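Limard Stacking Cups — Party Pack and Everyday Pack

Sold by Matar, kitchen and picnic counter
In stock. Ships flat in a plain carton.

I've been selling cups for longer than I'd like to admit, and the Limard is the one I keep putting in my own cupboard. It's a plain plastic tumbler, it comes in soft colors, and it stacks without jamming. I know that last part sounds like a small thing. Anybody who has stood at a sink at eleven at night trying to twist two wet cups apart while a dozen people wait for lemonade will understand why I lead with it!

I'm Qusai Rizk and I write all the pages in this section myself, so if something on here is wrong or confusing, it's me you want. I try every item at home before it gets a page. The Limards went through two birthday parties, one very long camping trip and a March full of head colds, when the whole family was drinking from its own color and I was the one doing the washing up.

What you get

The Everyday Pack is six cups, two of each color. The Party Pack is 30 cups, mixed, and the mix is whatever comes off the shelf that week (I can't pick colors for you in the Party Pack, sorry, I tried offering that once and it ate an entire afternoon). Each cup holds 400 ml to the brim, so a normal pour leaves you room to walk across a lawn with it.

The inside is smooth all the way down, with a rounded corner where the wall meets the base. I asked for that. The earlier cup we carried, the Hirkness, had a sharp little groove at the bottom that collected smoothie, and you needed a bottle brush and some patience to get it out. With the Limard a sponge and two fingers will do it.

Cleaning

Top rack of the dishwasher, regular cycle. I've put mine through on the hot cycle by accident plenty of times and most came out fine, but one went slightly oval and now it lives in the bathroom holding combs. Please don't microwave them. I get asked this more than anything else and the answer is still no — use a mug.

If you wash by hand, skip the scouring pad. It dulls the surface and then the cup picks up tea stains. Speaking of tea, a paste of baking soda and water left on for an hour takes most of it off. Tomato juice is harder. I've had some luck leaving the cup on a sunny windowsill for a few days, and some cups where nothing helped at all, so maybe pour the tomato juice into glass.

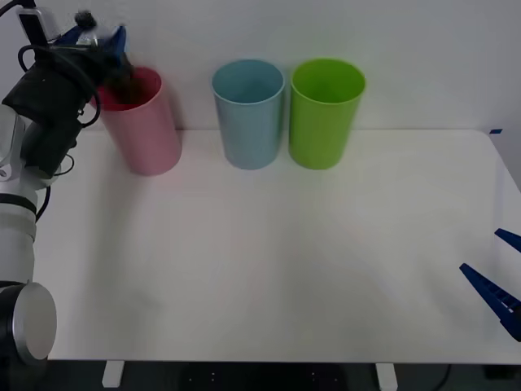
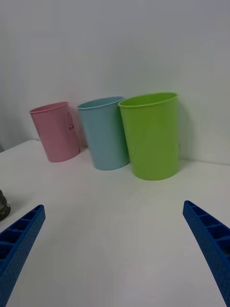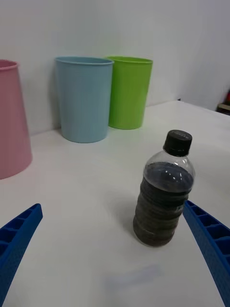

Pink cup in each one.

Matar Home & Picnic List, issue 30, page 372

Which color should I get?

Well, pink, if you're asking me, but I do have reasons for the others. Drinks look different depending on what's around them. Milk looks nice in anything. Orange juice in a blue cup looks a bit strange and my niece won't touch it. Iced coffee is good in all of them. If you have kids who argue, buy two Everyday Packs and give each one a color for keeps, then write initials on the base with a paint pen. Ordinary marker washes off in a week.

The colors do vary a little from batch to batch. If you bought a pack last year and you're adding to it now, expect the new ones to look a shade lighter or darker beside the old ones. They'll still stack together, the mold hasn't changed.

Storage

A stack of six fits under a standard cupboard shelf. I wouldn't go higher than ten in one stack, partly for the wobble and partly for the person reaching up to get them. Let them dry properly first! A stack put away damp will smell like a gym bag by the end of the week, and I've had to rewash all of mine more than once.

For the Party Pack we also sell the Prirnix carry sleeve, a long drawstring bag with a stiff base. It holds 15 cups, so you need two for the full pack. I was against stocking it at first because a tote bag costs nothing, and then I borrowed one for a beach day and came around to it. The mesh panel lets the sand fall out. The drawstring is too short, I've told them, and they say a longer one is coming.

How they compare with the Hirkness

The Hirkness is heavier and feels more like a restaurant tumbler. If you mostly eat at a table indoors you may prefer it, and we still have a few boxes at the old price. The Limard is lighter in the hand and a bit wider at the mouth, so ice goes in easily and your nose doesn't hit the rim. Drop either one on tile and it will bounce. On rough concrete the Limard scuffs at the edge, and you can feel the scuff with your lip afterward. A nail file smooths it down.

Wind is the one place the lighter cup loses. An empty Limard on a picnic table will take off across the park in a decent breeze — fill them early or weigh them down with spoons.

Customer notes

I've read over 825 comments on these cups by now, and the complaint that comes up most is about the sticker on the base. It used to leave glue behind. The new sticker peels clean if you do it before the first wash, so do it before the first wash. If yours has already been through hot water, a drop of cooking oil and a thumbnail will shift the glue.

A few people have asked for lids. We don't have lids. Some jar lids from the baking aisle nearly fit, but nearly isn't good enough for a car ride, and my back seat can back me up on that.

Ordering and returns

Unused cups can come back within 30 days in any sturdy box. If one arrives cracked, send me a picture and I'll put a replacement in the mail, and you can keep the cracked one for pencils or seedlings. Small orders go out by regular post and Party Packs by courier, so leave a phone number for the driver.

Page checked 19 July 2024. — Qusai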